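**For release: August**

# Sikton opens its show flat for home clear-outs, with tea, advice and a table to practise on

Sikton, the small home-tidying firm that has spent the past 6 years helping people sort out their kitchens, cupboards and spare rooms, is delighted to be opening the doors of its show flat to visitors this August. Anyone who has ever looked at a crowded table at the end of a long day and quietly walked away from it is very warmly invited to come along.

The show flat is a proper lived-in sort of place, with a kitchen, a sitting area and somewhere to eat, and visitors will be able to wander through it at their own pace. Short sessions will run each morning and again in the early evening, for people who can't get away from work. Each session lasts 2 hours, including a generous break, and takes in one part of the home from start to finish. There is no charge, although places do need to be booked beforehand as the rooms are not large.

"We have been in and out of other people's homes for years, and it felt high time we asked people into one of ours," the firm says. "We would like them to pull out a chair, have a good look round and ask us anything they please. We have seen every kind of muddle there is, and made a fair few of them ourselves."

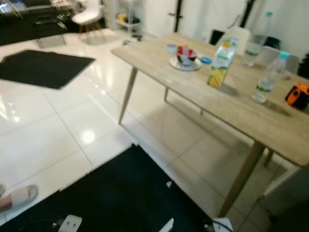 The first session is called The Table, and it is the one Sikton recommends to newcomers. A table is where a household leaves whatever it happens to be holding, and clearing one well teaches you most of what you need for the rest of the house. Visitors begin by sorting things by where they will go next, so a cup and a bowl on its saucer make one group for the kitchen, while the juice carton and the water bottles make another. Small bits such as a stray blue bottle cap come last, and Sikton is quite firm on this point – people who start with the small bits tend to be there until supper. Once the surface is clear it gets a wipe, and then the group talks over what should be allowed to live there from now on.

The second session, The Cupboard, was put together with Varnier, a family business that makes drawer dividers and shelf risers. Varnier has given the show flat a full set to try, and has kindly promised a starter pack to the first 500 people who book. The pack has dividers for one drawer, a roll of plain labels and a little card of measurements, so that nobody need go home and buy something that won't fit.

The third session is The Kitchen Corner, and it deals with the awkward places beside and behind the larger appliances, where trays, mats and carrier bags so often end up. Sikton asks visitors to bring a rough sketch of their own kitchen, with the fridge marked on it and the way its doors open, and will happily sit down over the drawing and suggest a better arrangement. Moving one small table can make a surprising difference to how easily you get the shopping in. 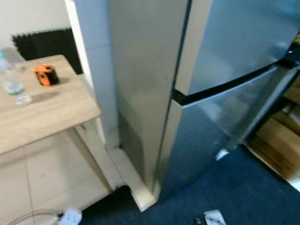
Sketches needn't be neat. The back of an envelope will do very nicely, and those who really can't draw are welcome to bring a list of what they own and where it sits at present. Anyone bringing measurements is asked to write down whether they are in inches or centimetres, a lesson learned the hard way over a set of shelves some years ago.

Refreshments come from Climent, the bakery a few doors along, which will be sending over almond biscuits and a plain loaf cake for each session. Please mention any allergies when booking so that Climent can put something suitable aside.

Things that visitors have decided to part with may be brought along too, provided they are clean and can be carried in one trip. Acuña, the second-hand shop that has worked with Sikton since the beginning, will collect from the flat every evening. The shop found new homes for around 1000 household items last year and is especially glad of crockery, glasses and sturdy chairs. It cannot take mattresses, paint or anything with a frayed lead.

**Booking and visiting**

- Places may be booked by telephone or at the Sikton office, for one session or all three.
- Children are welcome with an adult, and there is a box of things for them to sort.
- The flat is on the ground floor, with step-free entry from the courtyard.
- Members of the press who would like to visit before the public sessions begin should contact the Sikton office, which can also arrange a chat with Varnier or Acuña.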